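04/09/2018

Back on the Flavuron dye baths today, and I'm glad of it after so long away from the wool. Weighed out 100 g of the Plolto fleece, scoured it gently and left it to soak while I had my tea (longer than I meant to, but it never seems to mind). Bath made up to 300 ml, alum first, then the yellow. 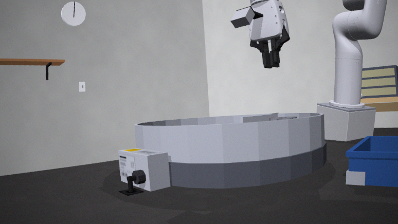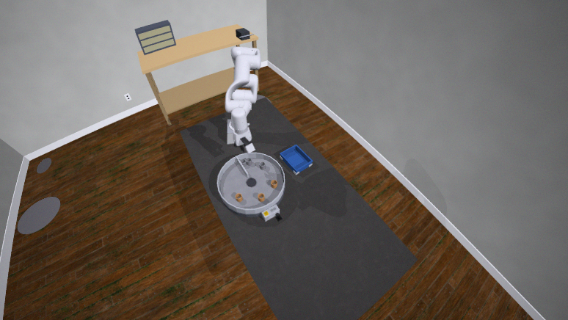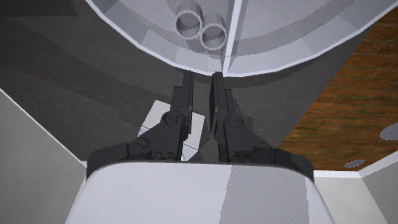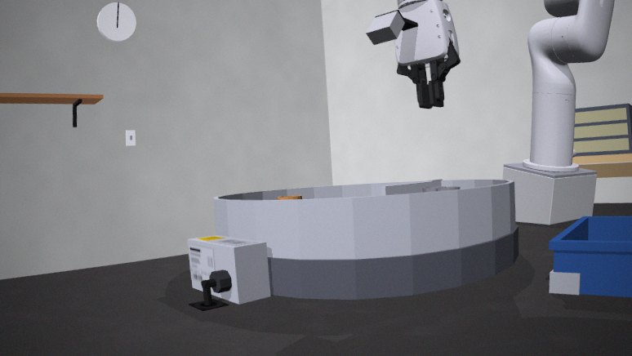

Last one: the wall clock and the long shelf.

The Sepúlveda skein took the colour beautifully, a proper buttery shade! The Flerley one is patchy near the tie, so I'd like to try looser ties next time, and perhaps a pinch less alum. Shade card 467 is the nearest match. Do have a look if you're passing, and please leave the jars where they are. More madder to order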